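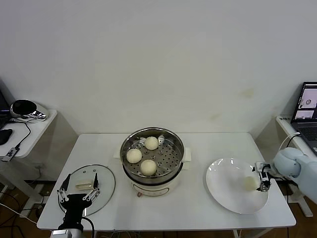 Three buns in the steamer basket, with the glass lid and a plate beside it.

Steamed buns: notes from the April kitchen session

The April session was on steaming, and we have had enough requests for the recipe and the timings that they are printed here in full. Tegwen Prydderch led the session at the Trotcombe hall and has checked these notes. She asks that people read them through once before starting, as the dough waits for no one once it has risen.

The dough

For a small batch, put three cups of all-purpose flour in a bowl with two tablespoons of sugar, a teaspoon and a half of instant yeast and half a teaspoon of baking powder. Stir in one cup of lukewarm milk and a tablespoon of plain oil. You may need a spoonful more milk on a dry day. Knead on a bare counter for ten minutes, until the dough is smooth and no longer sticks to your hand. Cover it and leave it until it has doubled. At Trotcombe this took an hour and a quarter. Iolo Owen made his at home in Ernport the following week and needed almost two hours, but he keeps a cold kitchen.

Press the air out and knead again for a couple of minutes. Several people skipped this second knead and their buns had a pitted surface. They tasted the same.

Shaping

Divide the dough into eight pieces and roll each into a tight ball with the seam underneath. Set each one on a square of parchment and cover with a dry cloth for 20 minutes. They are ready when they feel light for their size and a finger mark fills back in slowly.

If you want a filling, use one that is cool and fairly dry. Red bean paste from a can is fine. Catrin Jarman used leftover pork with scallions, chopped small, and it held together well. Put a tablespoon in each and pinch the top shut hard, then turn the bun over.

Steaming

An electric steamer pot with a lift-in steel basket is the simplest thing to use. A pan with a basket over it does the job too. In either case:

Fill with water to well below the basket. The water should never touch the buns when it boils.
Leave two fingers of space between buns. Three to a basket is a comfortable load for a small pot. Four can be done, but they will probably join up.
Bring the water to a steady boil, then steam for 12 minutes with the lid on. Filled buns need 15.
Turn the heat off and leave the lid where it is for five minutes. Then lift it slowly, tilting it away from you so the drips run down the back.

The last step caused the most discussion. Emrys Jarman had always taken the lid straight off, and his buns wrinkled within a minute or so. He tried the five-minute wait with his second basket and they stayed smooth. Tegwen also ties a dish towel around a metal lid to catch the water — with a glass lid she doesn't bother, and just wipes it between batches.

Have a plate ready before you open the pot, a bigger one than you think you need. Tongs will dent the buns. A wide spatula slipped under the parchment is better, or your fingers if you give them a moment to cool.

Keeping and reheating

Buns keep for two days in the refrigerator in a closed container, and they freeze well once cold. Steam them from frozen for eight minutes. In the microwave, wrap each one in a damp paper towel and give it 30 seconds. Eat those right away, as they go hard when they cool.

Questions we were asked

Can you use bread flour? Yes, but the bun will be chewier and a shade darker. Can you make the dough the night before? Yes, with half the yeast, kept in the refrigerator. Let it come back to room temperature before shaping. Does whole wheat work? Morfudd Craddock has tried it with one part whole wheat to two parts white and says it is good with soup. All whole wheat came out heavy.

Next session

We meet again in the Gwynne room, and the subject is dumplings, boiled and pan-fried. There are 21 places. The fee covers ingredients, so please bring only an apron, a small rolling pin if you own one, and a container to take food home in. Names to Morfudd at the front desk, or leave a note in the kitchen box. If you borrowed a steaming basket in April and still have it — two are missing from the cupboard — please bring it along.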